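Review: the Joder two-finger gripper, after 13 weeks of key duty

I bought the Joder to settle an argument. Shahnaz Rathnayake and I run the key desk at Gremetside, where people borrow a set in the morning and are supposed to hang it back up by evening, and we'd been wondering for ages if an arm could take over the hanging and fetching. Keys are horrible things to automate. They swing, they're shiny, they hide behind each other, and no two rings are the same size. So naturally I wanted to try it!

At $649 for the gripper (arm not included, and you'll want the Mollah adapter plate if yours is an older mount) I expected a toy. It's really not. The fingers open wide, the rounded tips are forgiving on odd shapes, and setup took me one evening with a pot of coffee. I love the way it closes: slow at first, then a firm little squeeze. It makes my old pneumatic pair feel like a mousetrap.

Then, in September, the fault. The arm lifted a set off its hook, backed away nicely, and at the top of the move the fingers just let go. Keys on the concrete. I put them back, ran it again, same thing. On the third go it did something worse and closed without having been told to, with my hand a few inches away. 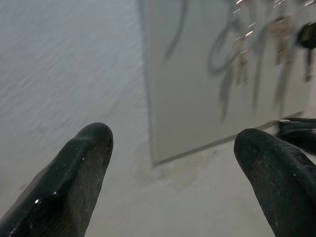

Bernadette Moynihan: Mine did the same on the close side, and I'd urge anyone reading to pull power at the wall before reaching in. The stop button in the app only pauses the queue. If a grip command is already on its way, the fingers will still finish it.

She's right, and I've moved that advice to the top of my own checklist. The app button is labeled "Stop" and it is nothing of the kind. I now have a proper hardwired switch from Stanbridge in line with the supply, and I wouldn't run this gripper without one.

The cause, in my case, was the cable. Joder's stock lead is a bit short, and every time the wrist rolled past a certain angle it tugged on the connector. The gripper lost its signal for a blink, restarted, and went through its homing routine, which is a full open followed by a full close. That explains the dropped keys and the surprise pinch in one go. I spent two evenings blaming the force settings before I thought to wiggle the plug (Shahnaz had suggested it on day one, and yes, she has mentioned this since).

The fix was a longer lead with a loop of slack, plus a setting buried under Advanced called "Hold on reconnect." Turn it on. It ships turned off, and I can't think why. With both changes I ran 50 pick-and-return cycles at the key panel and had no drops.

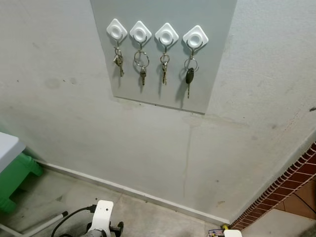

The key panel and its four hooks, with a set on each.

A few smaller things. Start with the speed at 20 percent and creep up, because a quick approach sets the neighboring keys swinging and then the arm is chasing them. Big rings are easy. Small rings with a couple of slim keys are fiddly, and I still get the occasional poor grip on those.

Joder support answered my message the next morning and sent a replacement lead free of charge, same length as the first one, bless them. They did say the homing behavior is under review.

Would I buy it again? Yes, happily, and I've already got my eye on a second for the other bench. It's a lovely piece of kit with one bad default and one badly named button. Four stars, and I'll come back and add the fifth if they change that homing routine.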